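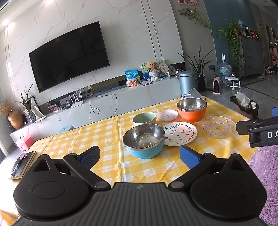
Potluck night is moving to Hirine Hall, and yes, there will be enough ovens

Sunday, December 4, 2022

Well, it's official. After a month of rumors, two very long email threads and one argument in the bakery line that I was only half part of, the Zornimov Street winter potluck has a new home. We'll be eating at Hirine Hall this year, the brick building next to the old feed store, and not in the school gym where I've burned my tongue on other people's soup for as long as I've lived here.

I went over to look at the place on Friday with Jolene Tamihana, who is running the potluck again (bless her), and I came away pretty excited! The kitchen has two full ovens and a stove with burners that all light. If you ever tried to reheat a casserole in the gym's little snack kitchen, you know why I'm making a fuss. Last year my noodles sat in a line behind four lasagnas and came out when people were already putting their coats on.

Why the change? The gym floor got soaked in August when the roof drain backed up, and the school is still waiting on the new boards. They told Jolene in the fall that it might be ready, then that it probably would be, and then they stopped saying probably. She called around and Hirine Hall had the date open. The rent is a bit more than we're used to, so the door charge goes up to $10 for a family. If you bring a dish you get 2 bucks off, same as always. Kids under six don't count.

Doors open at five and food is out by six. Jolene would like me to say that six means six.

Now, the food. The sign-up sheet is taped inside the window at Wuisan Grocery, by the register, and when I checked it on my way home it was very heavy on dessert. I mean very heavy. I love a pie as much as anybody, but we had three mains, one salad and a whole page of sugar. So if you haven't signed up yet, please think about something with a vegetable in it. Rohani Nasution is bringing her beef rendang again, the big pot, and she's doing a jackfruit one too for the people who don't eat meat. I asked if she'd be willing to share the recipe and she laughed at me for a good long while. She did tell me she starts it the night before and that most people give up on it too early, when it still looks like soup. I've made it exactly once, and I gave up when it still looked like soup.

Rizal Santoso has the rice covered, all of it, so nobody else needs to haul a rice cooker across town. He borrowed two big ones from his brother's restaurant and says he can feed 50 people per round and start another while the first one's being eaten. He's also the man to talk to about plugs. The hall has plenty of outlets along the north wall but they're on the same breaker, and he'd like slow cookers spread out between that wall and the stage. Leave yours with him at the door and he'll find it a spot.

A few things are different from the gym, so here goes.

Bring your own bowl, plate and fork. I know, I know. We used to buy the paper ones, and last year we filled so many trash bags with them that the school sent us a note. Hirine Hall doesn't have a dumpster, only the two small bins out back, and whatever doesn't fit in those we have to carry home. So pack a plate for everybody in your house and put your name on the bottom with a bit of masking tape. Metal, plastic, the good china if you're brave. There's a big double sink and we'll have a wash line going from seven on. I'm on the wash line. Come say hi, and grab a towel while you're at it.

Label your dish. Just a card with what's in it, and please write nuts, dairy, shellfish or pork in big letters if they're in there. We had a scare two years back with a cookie bar that had cashew butter in it (everyone was fine), and the cards have been a rule ever since, only people forget. There'll be blank cards and markers by the door.

Parking is the one part I'm not thrilled about. The lot holds maybe a third of us. You can park along the feed store side after four-thirty, the owner said that's fine, but please stay off the gravel strip by the loading door. If you live close enough to walk, walk. If you've got a heavy pot, pull up to the side entrance, unload, and then go park. There's a ramp there, with a railing, and the door is wide enough for a cart.

Music! Kjell Strand is bringing the accordion, and Kobe De Smet will be on fiddle if his shoulder lets him. They were at it in the hall on Friday when we came by, trying out the stage, and the sound in there is so much nicer than the gym, where everything turned into one big echo. Kjell takes requests but he'd like them ahead of time – he says last year somebody asked for a song he'd never heard of and then got upset with how he played it. You can leave requests in the envelope next to the sign-up sheet.

There's also going to be a swap table again, for cookbooks and kitchen stuff you don't want anymore. Clean and working only. I'm bringing a waffle iron I've used maybe twice and I'm hoping to leave without a different waffle iron. Anything still on the table at nine goes to the thrift store on Monday, so if you want it back, go get it before then.

As for the money, whatever's left after the rent goes to the food pantry, like every year. Last year we sent them $3006, and I still remember because the six dollars came from a kid who emptied out his coat pockets at the very end of the night. Jolene would love to beat that. The pantry could use it too, they've been seeing a lot of new families this fall. If you can't come but want to chip in, there's a jar at Wuisan Grocery, and they'll also take canned goods there until the day before. Peanut butter goes fastest, I'm told, and then tuna.

We still need hands for setup. The tables are stacked in the back room and they're the old heavy kind, so strong backs please, from two o'clock. Tablecloths too, if you have some you don't mind getting gravy on. They don't need to match and they don't need to be ironed. For cleanup we need people from eight-thirty until it's done, and the hall wants the key back by ten-thirty, so we can't do that thing where we all sit around until midnight picking at the last of the pie.

One more bit of news, and I got this from Kobe while he was packing up his fiddle, so take it for what it is. He thinks the hall might be open to having us back in spring for a soup supper, nothing fancy, just bread and three or four pots. I'd be there. If you'd be there too, tell Jolene when you see her, she's keeping a list on the back of her potluck notebook.

The date is the third Saturday of the month, same as every year. If it snows hard we push it to Sunday at the same time, and there'll be a note on the grocery door by noon. Questions go to Jolene, slow cookers go to Rizal, and if you've got my blue casserole lid from last winter, I'd really like it back. You can leave it on the swap table with my name on it.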